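About Us

Sasby Tool & Fastener started with a box of dull plane irons and a landlord who didn't mind noise after supper. Alasdair Munro had been sharpening tools for his neighbors for years, mostly as a favor, and the favors had grown until there was no room left on the kitchen counter. So he rented the back half of a former shoe repair shop on Histenholm Street, put up one shelf of screws, and opened the door on a Sunday. People came! A few of them even bought the screws.

We're still on Histenholm Street, though we've had the whole building for a good while now. There are 2 of us who own the place, Alasdair and Lộc Diệp, and between us we look after the counter, the sharpening room, the rental desk and the website you're reading.
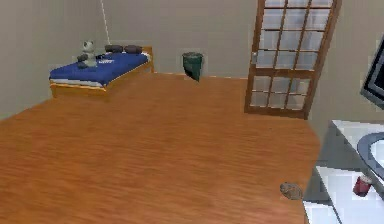 Bedroom with a plank floor and a blue blanket on the bed.

What we sell

Hand tools are where our hearts are. Chisels, block planes, marking gauges, Japanese pull saws, card scrapers, spokeshaves (we have strong feelings about spokeshaves, so please ask). We keep 376 sizes and types of screw in open bins, and you can buy one of anything. If you need a single brass number six to finish a hinge, come get it. We'll put it in a little envelope so you don't lose it on the way home.

We also carry drivers, drills, oscillating tools and sanders, both corded and battery. Lộc picks these, and his rule is that he has to have used one on a job of his own before it gets a spot on the wall. That makes our range smaller than what you'll find in a big store, and it changes slowly. When something new does go up, he can tell you how it feels after an hour of holding it over your head.

Our best-known product is probably the Skerik, a small rabbeting block plane that Alasdair designed at our bench and that we finish by hand in the back. It has a 62 millimeter iron and a sole we lap ourselves. The first ones had a lever cap screw that was too short. If you have one of those, bring it in and we'll swap the screw while you wait. 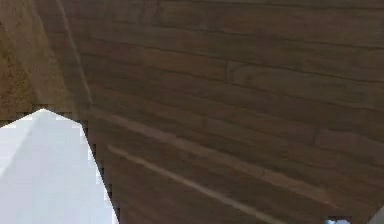

The sharpening room

Drop off your edges any day we're open. We do plane irons, chisels, drawknives, carving gouges, kitchen knives, scissors and garden shears. Carbide router bits go out to a specialist, so leave a little extra time for those. Everything else is done in house, on water stones or the slow wheel, and it goes home in a paper sleeve with the bevel angle written on it. Please tell us if you like a particular angle! Regulars get a card in the drawer with their preferences, and the drawer is getting hard to close.

We'll also teach you to do it yourself. The evening sharpening class runs through the fall, starting in September, and takes as many people as we can fit along the bench. Bring your worst chisel. Really, the rustier the better, it makes for a much more satisfying evening.

Renting tools

Some tools you need once. Flooring nailers, drum sanders, long pipe clamps, the big miter saw and the concrete mixer all live at the rental desk, by the half day or the weekend. Each one is cleaned, checked and test run when it comes back, and we'll walk you through it at the counter before you load up. If you get home and it's misbehaving, call us. We'd rather talk you through a jam over the phone than have you fight with it. 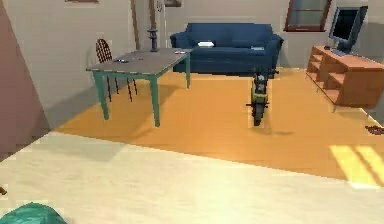
Gray-topped table with teal-green legs and a dark wooden chair.

Kaewsai handles

A few years in, we got tired of seeing good old tool heads thrown out over a cracked handle. We began turning replacements, and that became the Kaewsai line: hammer, hatchet and mallet handles in ash and hickory, plus file handles in whatever offcuts we have. There are 70 patterns on the rack. We can copy one from your broken handle too, as long as you bring all the pieces, or most of them. Fitting is free with any handle bought here, and it's a pleasure to do. There is nothing quite like the sound of a hammer head seating properly.
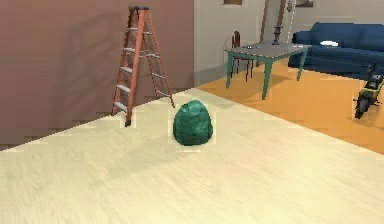
We ship handles, sharpening stones and Skerik planes by mail. Oversized things such as clamps and sawhorses are pickup only, and you can reserve them by phone. Mail-in sharpening is fine as well, but wrap the edges in cardboard and tape, and put your name inside the box along with a note about how you use the tool.

Coming by

The counter opens at seven so the trades can stop in before work, and the coffee is on by then. Parking is behind the building. If the front door sticks, give it a good push with your shoulder, and if you're carrying something heavy, ring the bell at the side and one of us will come out and give you a hand.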